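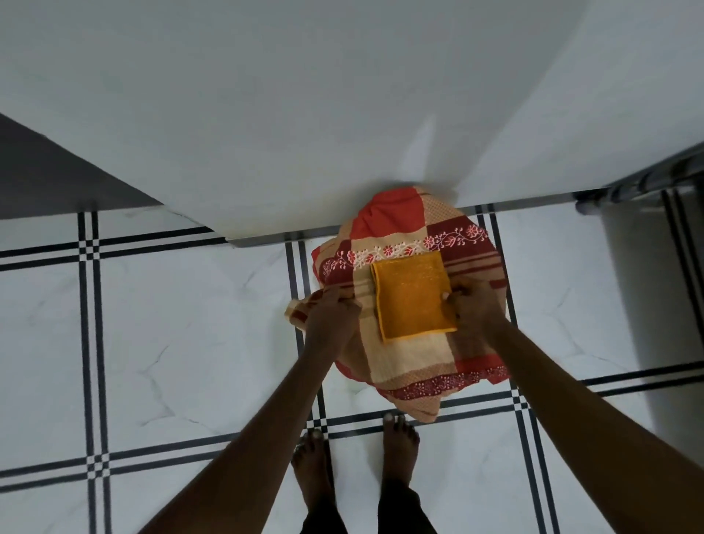 3 min read

Namia Home Build: Your Questions, Gathered in One Place

Thank you to everyone who has written in since we put the first build notes up. We read every message, and quite a few of you were wondering the same things, so we've pulled the answers together on one page (and we'll keep adding to it as the winter goes on).

What is Namia, in a sentence or two?

Namia is a two-armed chore helper that we are building in a spare room and on a rented bench at Hivolora, the shared workshop across town. It rolls on a low base, it has a pair of simple grippers, and it learns its jobs from recordings of a person doing them by hand. We'd love for it to do the small everyday things: wiping up a spill, putting a pillow back in its cover, folding a cloth and setting it where it belongs.

Why start with pillows and floor cloths? Wouldn't dishes be more useful?

Probably, yes! We do get this one a lot, mostly from people with a full sink. Fabric is forgiving, though, and you can drop a pillow all day long without sweeping up afterward. It's also hard in an interesting way. A pillow cover has flaps and corners that never sit the same way twice, and the hands keep swapping jobs, one holding and the other smoothing. We felt that if the arms could manage a bright checked cover with a floral border, they could manage the plain white ones in the closet.

Do I need a whole workshop to build one?

You need less than you might think. The base and the wiring can be done at a kitchen table, as long as the rest of the household is patient with you. We go to Hivolora for the drill press and the big bandsaw, and for the company. The brackets that hold the shoulders were cut there in one long Saturday, with a good deal of coffee.

Which arms are you using?

Both are Bisgaard kits, the light version, bolted to a plate we made ourselves. They come flat-packed with a booklet that assumes you already know which way around the elbow goes. Ours went on backward the first time, so do a dry fit before you tighten anything! Each arm has 7 joints, and we'd suggest labeling the cables as you go.

How many recordings did it take?

As of November we have 937 clips that we're happy with. Some are only a few seconds long. We threw out plenty more where a sleeve got in the way or we had wandered off to answer the phone in the middle of a fold.

What software sorts the clips?

We use Fornura, which runs on an old desktop under the stairs. It lets us mark the start and end of each move, give it a plain name like "hold flap" or "press and wipe," and keep the good ones in a folder of their own. It is a little slow to open, and we've grown fond of it anyway.

How do you teach it to wipe a floor? 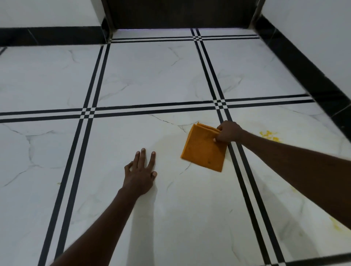

Wiping took us longer to break down than any other job, and we're still fiddling with it. When people clean a floor they do several things they never think about, and each one needs its own name before the arms can have a go. Leaning is a good one to begin with. The left hand is spread flat on the tile while the right has the folded orange cloth pinched by its corner, and those are two separate lessons for Namia: a steady hand that stays put, and a busy one that handles the cloth. Then there's finding the mess. The yellow smears by the wall show up nicely against white, but gray veins in the tile and black border stripes are a real trial for a camera that is hunting for dirt, and our early runs had Namia scrubbing away at a perfectly good bit of pattern.

Does the floor matter that much?

It does, more than we ever expected. Glossy tile throws back light, and reflections can look like puddles. If you have a dull, plain floor, you'll have an easier start than we did. Do try a few clips in the morning and a few more in the evening so the system gets used to both.

Is it safe around children and pets?

We only run it with a grown-up in the room and a hand near the stop button, and we'd ask you to do the same. The arms are set to 3 on a speed dial that goes up to 8, and we have no plans to turn it up.

Can I buy one?

No, I'm afraid not, though it's very kind of you to ask. The plans and the parts list will be free once we've tidied up the drawings for the base. The wheel mounts are being redone at the moment, so please hold off on cutting that piece until the new sheet is up.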